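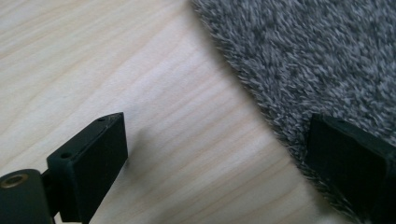

Matte black, with two small round holes along the top rim.

Our town should stop shipping its food scraps 42 miles to the landfill at Dunne. We pay for the diesel, we pay the gate fee, and then every spring we buy compost back by the truckload for the parks. I have never heard a good argument for this.

The small digester at Ulleo takes scraps from 127 homes and the school kitchen. It makes gas that heats the school's water and a brown liquid the farms spread on their fields. Amna Ghumman, who ran it for its first 6 years, told a public meeting in April that the hardest part was getting people to keep plastic out of the bucket. The machinery gave her far less trouble.

Critics say it smells. I stood next to the tank at noon and caught a whiff of something like wet hay. The landfill is worse from the highway with the windows up.

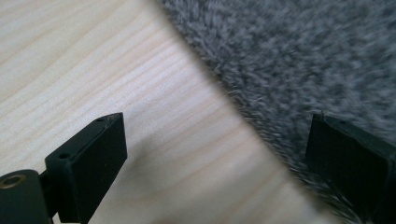 Who would pay for a digester here?
The county would borrow the money and pay it back from the gate fees we no longer owe Dunne. Households would see no new charge on the bill.

I would start with the Trarkero side of town, where the streets are close together and one truck could do the whole round before lunch. Almost 32 tons of scraps leave that side each month. Give every house a bucket with a lid and collect twice a week in summer. If the contract with Dunne is renewed as it stands, we will be stuck with the long haul for years, and the council should vote against it.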